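Irkik Community Forum
Hardware and Refurbishment > Desktops
Topic: Order of work when stripping donated Dell towers

Posted by msamonte_admin
12 August 2023

Members of the refurbishment program are asked to comment on the draft procedure for Dell towers before it is adopted at the Vustach site. The draft has the side panel removed first, followed by the heatsink, the processor, the memory, the graphics card and finally the drives. The tower is to lie flat on its side throughout.

Inside of the tower, heatsink off:

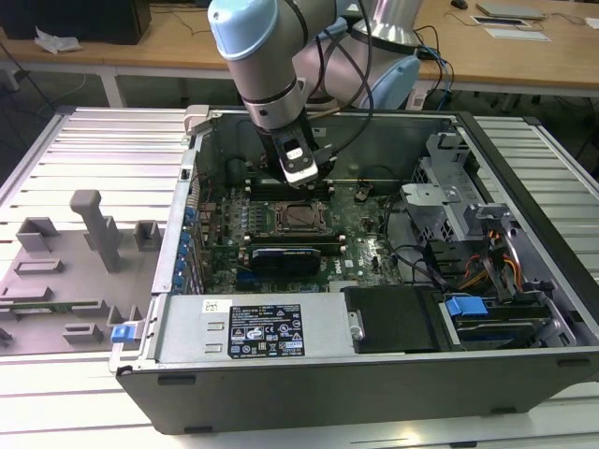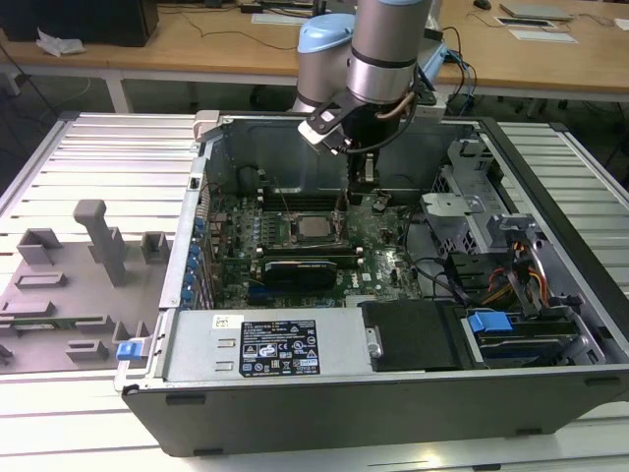 My question concerns the processor. The draft calls for it to be lifted out and bagged before any other part is touched. Two members have written to say that this is the wrong order. I would like their reasons on the record.

Lilibeth Samonte
Program Coordinator

---

Posted by noguchi_m

I am one of the two. A bare socket should not be left open while other work goes on above it. Contact pins are easily bent by a dropped screw, and a board with bent pins is scrap for our purposes. Last January we wrote off 4 boards at Cluker, all with socket damage, and all had been stripped in the order now proposed.

I recommend that the processor stay in its socket, with the retention bracket closed, until the memory, card and drives are out.

M. Noguchi

---

Posted by lpascual

With respect, I do not agree. The processor is the part most often reused, and it should be secured early. The remedy for an open socket is a plastic socket cover. We hold a box of 28 in the parts cupboard and they are seldom touched. Fitting one takes five seconds.

I would also point out that a processor with no heatsink on it is exposed in its own right. Old thermal paste gets onto gloves and from there onto the memory contacts.

---

Posted by noguchi_m

The covers are suitable if they fit. Those in the cupboard were bought for a different socket and several fall off when the case is moved. Please check them before relying on them.

---

Posted by siiri.s

Could the procedure please say something about the graphics card? New members pull on the card without releasing the slot first. The blue clips at the rear of the case also need to be opened, and the draft does not mention them. I had to ask.

Is there any objection to leaving the power supply in place? I would prefer that it stay unless it has failed testing.

---

Posted by fcatacutan

No objection from the Dela Peña workshop. We leave the power supply in and take the drive out first of all, ahead of the heatsink. Donors are promised that their data will be dealt with, and a drive that has left the case and been labelled cannot be forgotten. I would put this at step one whatever is decided about the processor.

Florante Catacutan

---

Posted by lpascual

I have checked the covers. Mr. Noguchi is correct about 8 of them, which I have thrown out. The remainder fit the boards on my shelf. My view on the order is unchanged.

---

Posted by msamonte_admin

Thank you all. The draft will be amended as follows. The drive will come out first and be labelled at once. The power supply will remain in place unless it has failed testing. Ms. Saarela's note on the rear clips will be added to step 5.

The processor step is held over. Members who wish to comment should do so in this thread and not by private message.

---

Posted by noguchi_m

Noted. I would ask that the Cluker workshop be allowed to keep its present order in the meantime.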